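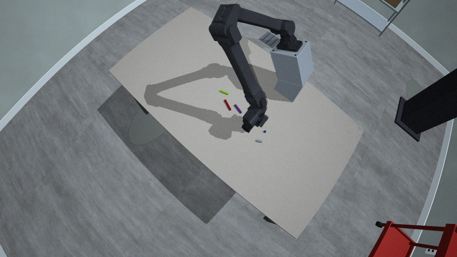
Maintained by the Birstead sim tooling group
Last touched in February

Birstead Blocks, README

Hello! This is the set of simulated tabletop runs I use to break our planner, Endon, before anyone else gets the chance. You get 2,660 short episodes, all rendered, all with the same arm and the same room. The small coloured bars and cubes get shuffled each time, and the planner has to pick a target and bring the gripper over it without clouting the neighbours.

Every episode has a fixed room view, a wrist view, joint angles, gripper opening and the true pose of each block. Images are saved at 15 frames a second (I tried going faster and my disk sulked).
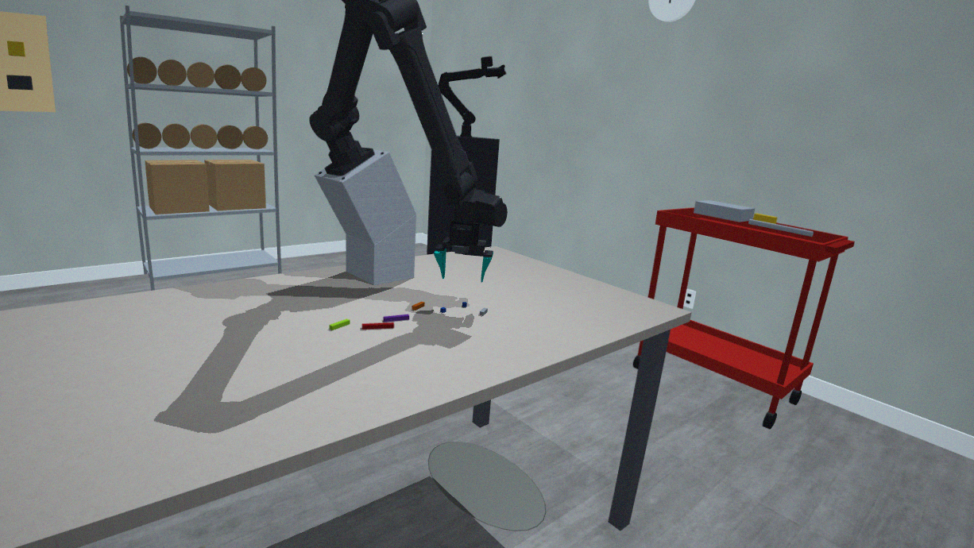 Shadows are left on, and they're big. My first colour-based detector kept treating the dark patches as objects, so if yours does the same, start with the mask option in the perception settings. The two dark blue cubes are the other troublemaker – they're tiny, they look alike, and the tracker loves to swap their labels when the arm passes over. I still haven't fixed that properly, so patches very welcome!
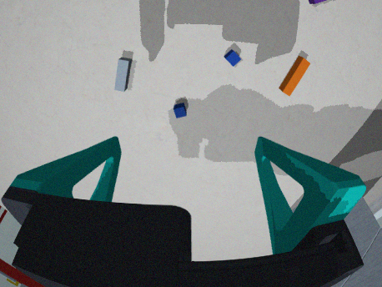 Wrist poses are given in the table frame, not the camera frame. I changed this in version 9, and older loaders will happily read the new files and give you nonsense. Run the Nuria checker first, it takes 55 seconds on my laptop and shouts if the frames are mixed up.

To replay an episode, point the Dervishi viewer at its folder and press play. You can scrub through, switch views and draw the planned path over the top.

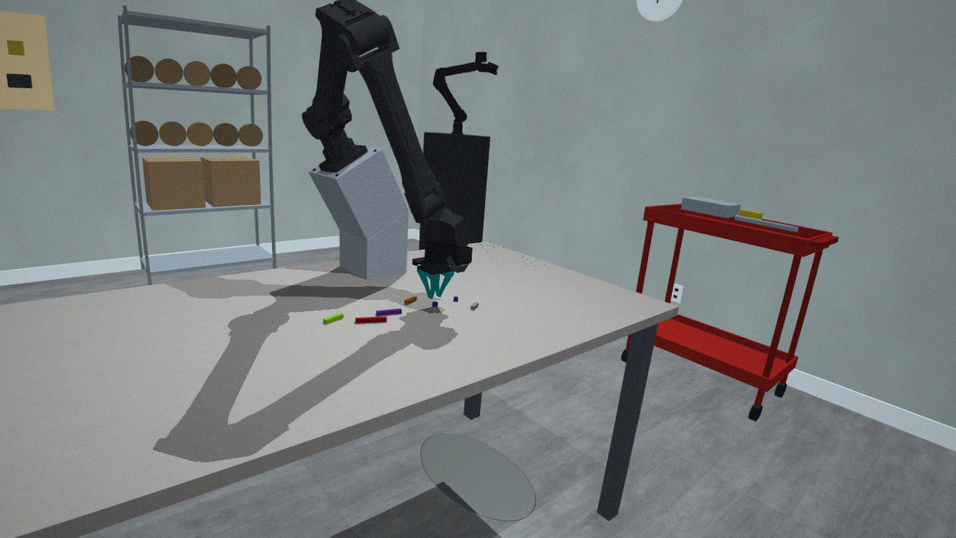 Replay, room view: gripper over a small dark cube.

Known gaps: one lighting setup, no soft objects, and contact forces I wouldn't trust for anything serious. Please put the episode number in any bug report.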